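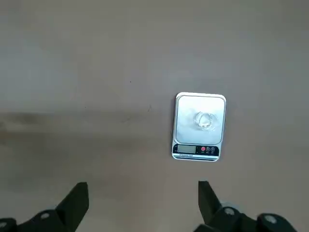

Two-Arm Weighing Station
Final project report
Chia-hao Liao and Chi-keung Kao
20 June 2018

1. What we set out to do

Our project was a tabletop station that picks up small objects, puts them on a kitchen scale and takes them off again. We built it in the shared workshop at Womberg, where we had a table to ourselves from November on. The original proposal was for one arm and a conveyor. We dropped the conveyor early, when a second arm became available, and spent the time on getting the two arms to share a table.

The station is called Holeno in our files and in the code, so we use that name here too.

2. Setup

Both arms are bolted to the near side of the table, one at the left and one at the right. They face the same way and reach over the middle from either side. Each has a two-finger gripper and a small camera at the wrist. The fingers taper toward the tip, and this turned out to matter more than we expected (see section 4).

The scale is an ordinary digital kitchen scale with a flat metal platform and three buttons on the front. We considered a load cell wired to a board, which would have given us the weight directly as a number in the program. We kept the kitchen scale. We wanted the arms to work with something that had not been made for them, and it was already in the workshop.

The scale stays within reach of the right arm. A wire dish rack sits at the far left of the table for the left arm to use. We do not fix either of them down. Before each session we put them where they should go and run a check in which each arm moves to a point just above its target and stops. If the gripper is off, we correct the stored position by hand.

3. Software

The control program is 757 lines of Python, not including the arm library. Most of it is Chi-keung's. It has a list of poses for each arm, a planner that joins them, and a rule for the shared area.

The shared area is the far middle part of the table, where both grippers can reach. Our first rule was that only one arm could be in there at any time. That was safe but slow. The second version splits the area with a line. Each arm may cross the line only if the other has reported that it is holding still. Both arms can now be holding something at the same time on their own sides, and this is how most of our later runs were done. 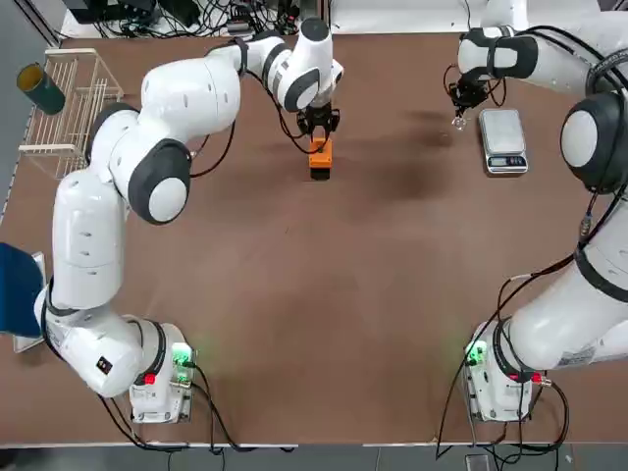
The line between the two sides is not in the center of the table. We moved it to the left after the first week, to give the right arm more room to turn its wrist near the scale. With the line in the center the planner kept choosing a path with the elbow swung far out, and the cables on the outside of the arm pulled tight. Chia-hao rerouted them with more slack at the lower joints. They hang over the edge of the table now and look messy, but they have not caught on anything.

4. Gripping small clear parts

The orange block was our first test object and it was easy. It is straight-sided and the fingers close on it flat. Even when the gripper came down a little off center, the fingers pushed it into line as they closed.

The small clear pieces were hard. There were two separate problems.

The first was seeing them. A clear ring on a silver platform shows the platform through it, and what the wrist camera gets is mainly a few bright highlights. Our color threshold found nothing at all. We tried looking for the highlights instead, but the platform has its own shine and it shifts with the lights in the room. In the end we took a reference picture of the empty platform at the start of each session and compared against it. This works as long as the scale does not move. If it gets nudged, the edges of the platform show up as a difference and the program reports an object that is not there.

The second was holding them. At our default grip force the pieces shot out sideways. We lowered the force and had the gripper close in 4 steps with a short wait between steps. We also changed the approach so that only the very ends of the fingers are used. Higher up, the taper squeezes a small part downward and out.

5. Results

We logged 300 attempts at a full cycle: pick up, place on the scale, wait, pick up again, return. Of these, 39 failed. Most of the failures were in the second pickup, from the platform. The placing step was the most reliable, with the part nearly always ending up on the platform but often not in the middle of it. For weighing this made no difference we could see. For the next pickup it did, as the gripper then had to search.

A number of the failures were not the arms' fault. The scale shuts itself off after a while, and in long sessions we would come back to a blank display. We counted those cycles as failed.

6. What we would change

- Read the scale by camera. At present one of us writes the weight down - the arms do the moving and a person does the reading.
- Mark the scale position on the table with tape.
- Borrow the padded fingertips from the Kusier gripper kit and repeat the clear part tests with them.
- Move the emergency stop. It is on the wrong side for Chi-keung, who is left-handed.

The code and logs are on the workshop computer in the folder "Tai", under Holeno. The pose files are only valid for the table as it is now.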